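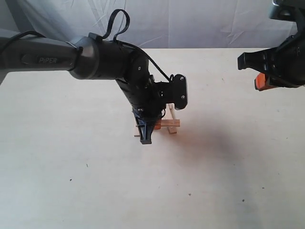
Left arm keeps dropping out halfway through a move and I'm running out of ideas. Two arm setup on a table, the Liston rig, taking a little rack made of wooden sticks to bits and putting it together again. No warning at all, left side loses comms, holds for a moment, then goes slack from the shoulder and comes down on whatever's under it. Right arm carries on as if nothing's happened, which scares me more tbh. The cable is strapped along the top of the upper link and then goes up in a loose loop over the elbow before running down to the wrist, and I've been staring at that loop for days. It was done that way so the elbow could fold without pulling. Anyone had this??

4 min read

Bit more info becuase I know someone will ask. Logged 173 runs since we moved it into the Pirklow unit, 12 dropouts, every one of them the left arm. Never at the start. Nearly always when the elbow is coming out of a deep bend with the wrist turning. Controller is the Colari box, both arms on the same one, seperate ports. Supply came from Bondarchuk with the arms and reads fine on the meter when idle.

Error log just says node timeout. Very helpful.

– sprocket_lad

tinbath:
It's the cable. Next.

OK less rude version. Loose loop over an elbow is fine for bend but it does nothing for twist. All the twist from the wrist ends up wherever the cable is first held down, so look at that last strap before the elbow. Feel along it with your fingers. If there's a soft bit, there's your fault. Ours went exactly there in March and from the outside it looked brand new.

moth_and_rust:
Don't agree. If it was a broken core you'd get it at random, and more as time goes on. 12 in 173 all at the same bit of the move smells like current. Coming out of a deep bend is when the shoulder is working hardest. Volts sag, node resets, timeout. Put a meter on it WHILE it moves, idle readings tell you nothing.

tinbath:
A broken core that opens when you bend it one particular way is not random. It's the least random thing there is.

moth_and_rust:
Fine, but swapping a cable costs him a morning and a meter costs him five minutes. Do the meter first.

sprocket_lad:
Will do both. Meter first, sorry tinbath.

Other thing, what it's doing when it goes. It's rarely on the big reach. It's the fiddly bit where the fingers are closed and come in low beside the frame to nudge it square

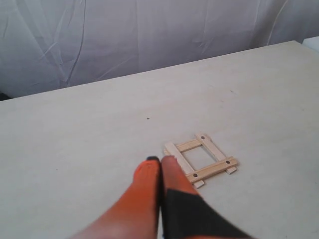
and the arm has to hang out there nearly still, with small corrections going on the whole time at the wrist. Had one yesterday on that step, gripper went straight down onto the sticks. Nothing broke except one crosspiece but my hand had been in there a minute before, picking up the last bit.

gantrygoat:
Stop there. Why was your hand in there with the arms live?

sprocket_lad:
Paused, not off. Quicker between runs.

gantrygoat:
Paused is not safe on something you already know drops without warning. I don't care how light it is. You've got a known fault that makes an arm fall and you're reaching under it to tidy up sticks. Power off at the wall or park both arms folded on a rest before anyone goes near the table. And a rest means something solid under the link, not "it usually stays up".

tinbath:
Bit strong, they're small arms. Seen worse from a kitchen drawer

gantrygoat:
Small arm, full stretch, hard gripper plate, someone's face leaning in to see what it's doing. Not strong enough if you ask me.

moth_and_rust:
With goat on this one. Also sprocket, why does the right arm keep going?? One side times out, the whole cell should stop. That's a worse fault than the cable and you can fix it today in software. Heartbeat from each arm, miss a few, both hold. Don't cut power to both or you'll just have two falling.

sprocket_lad:
Fair. It was meant to, I found the flag and it's off. Somebody (me) turned it off in testing as it kept tripping. Which in hindsight was the same fault telling me about itself. Back on now.

Also bought an arm rest. Well, two blocks and some foam.

moth_and_rust:
Did you get the meter on it?

sprocket_lad:
Yes, clipped on at the base connector and ran the low reach over and over. Dips a bit coming out of the bend, nothing like enough to reset a node as far as I can tell. Got two dropouts while watching and the volts were flat both times. 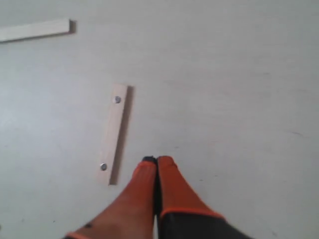 So it's not the supply, or not at the base end anyway. Then did the daft test. Powered, arm resting on the blocks, motors held, pushed the loop over to one side with a broom handle. Timeout. Let go, reset, pushed it the other way, fine. Pushed it back, timeout again. Four goes, same result each time.

tinbath:
I'll wait for my apology

moth_and_rust:
You can have half. Flat at the base doesn't mean flat at the far end of a bad wire. If the broken core is in the supply pair then I'm right about volts and you're right about cable.

tinbath:
Taking it.

sprocket_lad:
Cut the old one open where the strap was. One data core gone, other one hanging on by a few strands. So data not power, sorry moth. Bondarchuk sent a new one, high flex this time. I've moved the strap further back, left over 70 mm more slack in the loop and put spiral wrap round it so it can't lie over to one side. Clean so far but I've only done an afternoon on it so not calling it fixed.

Still can't decide about the right arm. Same cable, same age, same strap. Swap it now or wait?

gantrygoat:
Swap it now. And keep the stop flag on even when it annoys you.

tinbath:
I'd wait. Check it weekly with the broom handle.

moth_and_rust:
Swap. What's a cable against another falling arm.

Thread locked for replies September 2021. Comments below.

Comments (3)

pelican_brief
Had the same on a single arm, same place by the strap. Ours took the connector with it as well so have a look at the pins while you're in there.

ohm_improvement
Broom handle test should be in every manual. Would add – do it with the arm properly propped, not held up by your mate.

nutkin
did the right one go in the end? got a rig like this and mine's never been touched

Related threads
Strap or clip for cables on a moving link?
Colari box, both ports dead after power cut
Where do you put your e-stop on a two arm table
Gripper closes but won't report closed
Pirklow unit: bench space and sockets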